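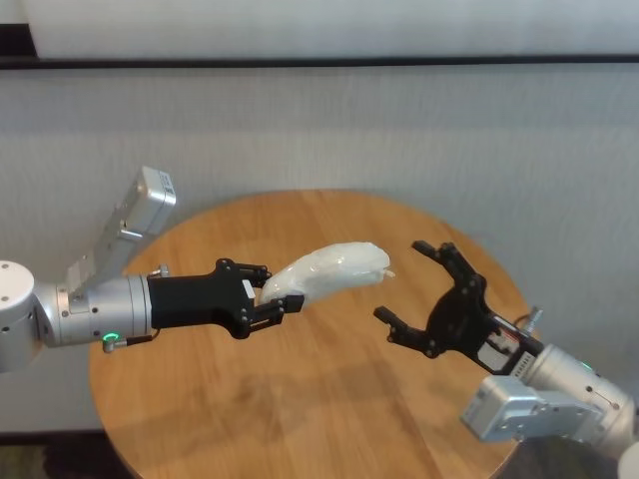
Ticket opened 4 May 2026: backer survey for the Grakari card game stops at the add-ons page. After the backer picks a pledge level and clicks Next, the page reloads and the basket goes back to zero. The campaign closed in January with 2,393 backers, and the surveys were sent through Flidby. The game is meant for a round wooden table like this one, so the add-on most people want is the round play mat, and the mat is the item that fails. Dice and sleeves go through fine.

Tried so far:
Cleared cache and cookies. No change.
Tried 2 other browsers. Same result in both.
Took the mat out of the add-ons list and saved. Survey completes normally.
Put the mat back with a new item code. Fails again.

Reply from Flidby support: please check the stock limit on the mat. If the limit is lower than the number of surveys sent, the page may refuse the item without showing an error.

Our limit was set to 2,000, the size of the print run at Wavex. Raised it to match the backer count and sent a test survey to ourselves. The mat stayed in the basket and the shipping page loaded.
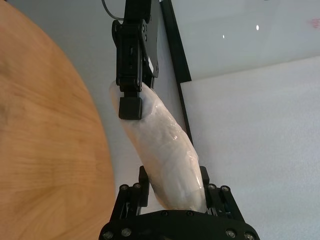
Still open: 4 backers who filled in the survey before the change have a mat charge but no mat on their order. Resending the survey did not fix these. Asked Flidby to edit the orders by hand and sent them the order list from the Iyer shipping account.

Update: orders corrected, charges match. Leaving the ticket open until the address lock date in case more turn up.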